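Vinderar Two-Arm Bench Kit – Build and Set-Up Guide
Section 6: First reach task with a countertop oven
Revised Sep 8, 2022

Complete Section 5 (gripper zeroing) before you start. The oven stays unheated for the whole section.

6.1 Placing the oven

1. Set the oven near the far edge of the table with its front facing the robot.
2. Lay a flat plastic sheet under it. The sheet should extend past the front of the oven and carry no wrinkles where the grippers pass.
3. Open the front fully. Slide the rack in until it stops.
4. Measure from the table's front edge to the oven mouth. Enter the value in millimeters as OVEN_Y. The limit is 1,000.

CAUTION: Do not run the wrist cables under the arms. Leave enough slack for a full wrist turn and check both loops by hand with the motors off.

6.2 Teaching the approach

5. Set the speed limit to 6 percent.
6. Move the right arm to the oven mouth in hand-guide mode and save the pose as R_ENTRY.
7. Bring the left arm in from the side with its fingers slightly open. Stop short of the oven and save the pose as L_WAIT.

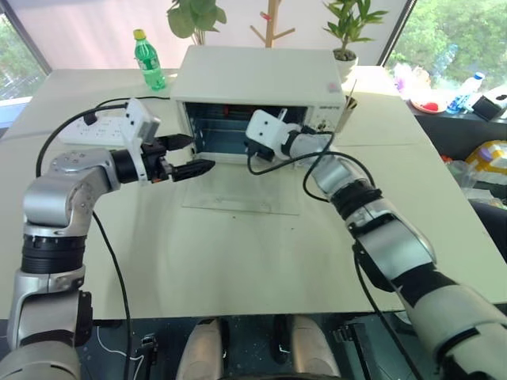

8. Play the two poses back in order, right arm first. If the wrist housing touches the opening, raise R_ENTRY by 2 mm and repeat.
9. When the playback is clean, save the file under a new name. The Trukilberg controller overwrites the old file without asking.

Note: Builds that use the Brunner wrist adapter need a longer tool offset. Enter 63 in the TOOL_Z field before step 6 – changing it later shifts every saved pose.

Note: In the Wunville shared workshop, log the bench as occupied before powering the arms.

CAUTION: Keep hands out of the space between the grippers and the oven during playback. The stop button cuts motor power, and an arm without power may drop.

6.3 Shutting down

10. Back the right arm out along its entry path, then park both arms.
11. Switch off the controller. Go to Section 7 for rack handling.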